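How Do Robots Learn to Pick Things Up?

Think about how you learned to tie your shoes. Someone probably showed you, you tried it, and your fingers got it wrong a lot. After enough tries, your hands knew what to do.

Some robots learn in a similar way. Older factory robots follow a list of exact steps: move here, close, lift, move there. That works well if every part is always in the same spot. It does not work well in a kitchen or a bedroom, where things get moved all the time.

So the people who build robots collect examples. One example is called a demonstration. A person guides the robot's arms through a job from start to finish, and a computer saves everything. It saves the pictures from the cameras, and it saves how far each joint bends at every moment.

At the Orham workshop, one job is handling small objects with two arms. Two arms can do things one arm can't, like holding a jar and turning its lid. They also have to stay out of each other's way – that part takes a lot of practice.
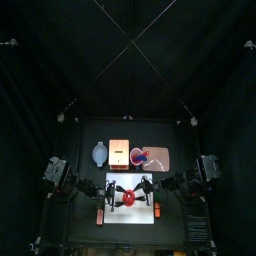

Two robot arms reach for a red object. Other items sit on the table around them.

A learning system needs many examples of the same job. The Orham team saved 1,048 demonstrations for its first set. Then people watched every one of them. In some, the object was dropped. In others, a camera had stopped working. They kept 839 and took out the rest.

The examples also need to be different from each other. If a cup is always in the middle of the table, the robot may only learn to reach for the middle. The team moves things a little before each new try. They turn them, swap them, and put other objects nearby.

Next comes training. A computer program called Takmont goes through the saved examples again and again. It looks at a camera picture and guesses how the arms should move. Then it checks its guess against what the person did. When the guess is wrong, the program changes itself a little.

After training, the robot tries the job with no one guiding it. If it keeps making the same mistake, the team goes back and records more examples of that part. The next set will be recorded in September.

Words to know

Demonstration – one saved example of a job being done
Gripper – the part of a robot arm that holds things
Joint – a place where the arm bends or turns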